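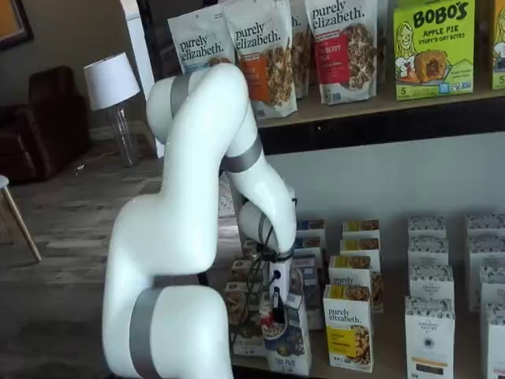 Viktória Hegyi

September 19, 2024

Oat trials, batch 4. I meant to write this up while the trays were still in the oven, and of course I got to talking with Anikó and here we are at the end of the afternoon with cold coffee.

Tapia recipe again, same oats as last time, honey down a little and a pinch more salt. We baked two trays at 110 degrees Celsius, and I stirred one of them halfway through and left the other completely alone. The unstirred tray made lovely big clusters, the kind you want to steal off the edge with your fingers (I did, several times). The stirred one browned more evenly but went to crumbs when I tipped it into the tub. I still can't decide which I would rather eat with yogurt. Probably the clusters – but they do leave a pale patch in the middle of the tray that tastes a bit raw.

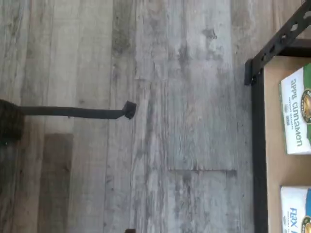

Color is the thing I keep fighting with. Molla wants the finished granola "golden," and everyone in this building has a different golden in mind, so I have started writing down shades in words we can all check against something. Tray one was pale, with a gray cast from the seeds, close to the lighter planks in the floor. Tray two had darker bits scattered through it, and if it had gone as far as that one brown-gray board, I would have thrown it out. Anikó laughed at me for grading breakfast against floorboards, but she used it herself ten minutes later.

Left to do: try the Prurnon syrup in place of half the honey, and let a jar of each sit for 16 days before anyone votes on crunch. In May we voted on the same afternoon and had to take it all back.

Comments

Anikó Kovács: I did not laugh, I smiled. Please save me the clusters.

trastell_kitchen: Have you tried pressing it flat with a spatula before it goes in? Helped our pale middle a lot.

Viktória: Not yet, thank you! Will press one tray next batch.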